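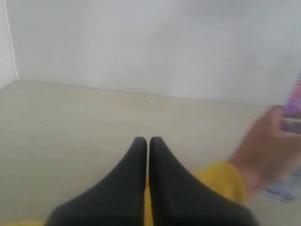

The Pale Corner at Achterberg

I have wanted to put up a page on this little corner since August, and I'm so happy to finally do it! Two off-white walls, a beige floor to the box, and that bright thin line of light where the side meets the back. It's the plainest spot at Achterberg and easily my favorite. I walk through three much busier rooms to get to it, and every time I stop and look at how softly the gray comes in toward the right side of the back wall. People with more sense than me go straight to the big windows.

The drinks bottle
Clear plastic, filled with something pale and milky, a yellowish cream that leans green at the shoulder. I love this color against the beige tabletop!

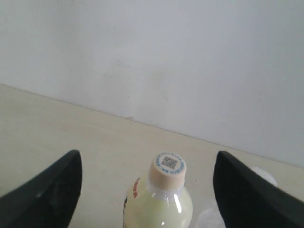

The cap is the best part for me, a peachy beige with a flat top, and on it a round white sticker with tiny blue characters running around the rim and a little square code in the middle. Then there's the red lettering up the side of the label. It's far too small for my eyes, but what a good red. Put that next to a white wall and it sings. If you keep a bottle shelf at home (mine is at 64 bottles, and yes, they get dusted), try pulling one out and standing it by itself on something light. You'll see a whole new bottle.

Just gray
Light gray, brighter in the middle and dimmer at the edges, and black in front of it. This kind of gray is what I tried to get in my own hallway, first with a shade called Gurnura, which went pink by supper, and then with Sornex, which is still up and which I've made my peace with. 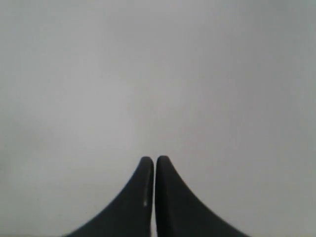
Verna Brannigan wrote that a gray like this needs a warm floor under it or it turns gloomy by four in the afternoon, and that she had repainted two bedrooms before she figured that out. She also wanted to know if I'd tried Grorero in the matte. I haven't yet, Verna, but the sample pot is on my counter!

Warm below, cool above
The back wall is nearly featureless, with faint dark specks up toward the right. The beige is a shade deeper than the wall, with a cast of green toward the bottom left. And yellow down in the corners, so cheerful! 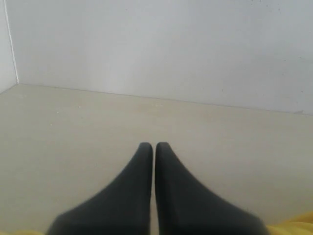
Those tiny white specks on the beige are something I've grown fond of too. On a dark table you'd be after them with a cloth, but on a pale one they hardly register, and I like a surface that lets you relax a bit. My kitchen table is going this way next. I've got the sander lined up, and my sister is lending me her good brushes if I promise to wash them properly this time.

More corners to come, including the stairwell with the green tiles.

Page updated 2026-10-23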